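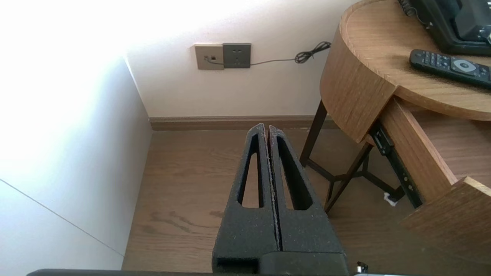
수신음

단편 | 짧은 소설 | 읽는 데 2분

임빌브리지 여관의 숙박비는 하룻밤에 400이었고, 조식을 빼면 역시 400이었다. 르레이 귈림은 이 계산법에 대해 두 번 물었고 두 번 다 같은 미소를 받았다.

그는 유언장 때문에 왔다. 고모부 윈 프리처드는 평생 이르킨 강의 수위를 기록한 사람으로, 남긴 것은 공책 여러 상자와 친척들 사이의 오해였다. 변호사 아르티 비슈와카르마는 전화로 상속분이 대략 1000쯤 된다고 했다. 단위는 말하지 않았다. 르레이는 기차 안에서 내내 단위를 상상했고, 요라스 역을 지날 무렵에는 이미 작은 배를 한 척 산 뒤였다.

"공책이 1000권이라는 뜻이었어요."

저녁에 만난 사촌 예스틴 모리스가 말했다. 그는 자기 몫으로 고모부의 장화를 받았는데, 한쪽이 샌다고 했다. 어느 쪽인지는 알려 주지 않았다. 혹시 바꾸자고 할까 봐 그러는 모양이었다.

"너는 강에 관심이 있잖아."

"내가?"

"일곱 살 때 빠졌잖아."
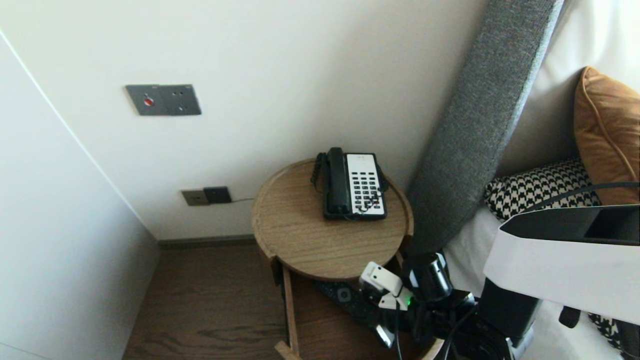 르레이는 방으로 올라가 변호사에게 할 말을 연습했다. 정중하고, 단호하고, 배 얘기는 빼고. 침대 머리맡의 둥근 나무 탁자에는 꼬불꼬불한 검은 줄이 달린 전화기가 있었다. 흑백의 그 물건은 수화기를 제자리에 얹은 채 점잖게 기다렸고, 르레이는 그게 고모부를 닮았다고 생각했다. 고모부도 먼저 말을 거는 법은 없었다.

아홉 시에 전화를 걸자 신호음이 오래 울렸다. 마침내 받은 사람은 아래층의 사바스 프랑쿠였다.

"외부 전화는 안 됩니다. 프런트로만 연결돼요."

"그럼 이 버튼들은 다 뭡니까?"

"전부 프런트입니다."

르레이는 잠시 생각하다가, 그럼 공책 1000권을 맡아 줄 수 있느냐고 물었다. 수화기 저쪽에서 종이 넘기는 소리가 났다.

"하룻밤에 400입니다. 조식은 빼 드릴 수 있어요."

다음 날 아침 그는 상자 하나를 열어 보았다. 첫 장에는 고모부의 반듯한 글씨로 이렇게 적혀 있었다. 5월, 수위 보통. 조카 빠짐. 수위 조금 오름.

함께 읽을 만한 글
- 다렐 씨의 우산
- 막차는 요라스에 서지 않는다
- 이모의 세 번째 송별회
- 빌린 외투

투고 및 문의: 편집부 | 무단 전재 금지 | 맨 위로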